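Rechercher sur le site Tapez un mot-clé OK

Qui sommes-nous

Le club de robotique Edel réunit des élèves du lycée Staltcombe qui programment des bras manipulateurs, d'abord en simulation, puis sur la machine de l'atelier. Il est ouvert de la seconde à la terminale, sans niveau requis. Les séances ont lieu dans la salle informatique, après les cours, et durent deux heures.

Le club a été créé par Zeeshan Janjua, professeur de sciences de l'ingénieur, qui l'encadre toujours. Il compte 39 inscrits cette année. Les nouveaux commencent par le simulateur : ils apprennent à placer la pince, à régler l'écartement des doigts et à choisir un point de vue avant d'écrire leur première trajectoire.

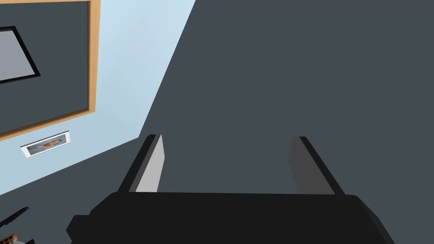
LE CLUB > TRAVAUX EN SIMULATION

La vue prise juste derrière la pince est celle que les élèves utilisent pour l'approche. Les deux doigts y sont écartés, devant une grande surface gris foncé. Le décor est une pièce virtuelle avec un mur bleu clair, avec des cadres accrochés — il sert de repère quand on change l'orientation du bras.

Chaque équipe est formée de 3 élèves. L'un écrit le programme, un autre tient le cahier d'essais, le troisième prépare le passage sur la machine. Les rôles changent en janvier. Un programme doit tourner environ 200 fois en simulation avant d'être chargé sur le bras de l'atelier, que nous appelons Tarar.

Le concours Boletti

Le club présente 2 équipes au concours Boletti, réservé aux lycées. L'épreuve consiste à saisir des pièces et à les ranger dans un temps limité. Le règlement impose de remettre le code et le cahier d'essais au jury — les cahiers des années précédentes sont consultables au CDI.

Inscriptions

L'inscription se fait auprès de M. Janjua ou au bureau de la vie scolaire. L'autorisation parentale est obligatoire pour les mineurs. Le matériel reste au lycée.

Page mise à jour le 17 mai 2022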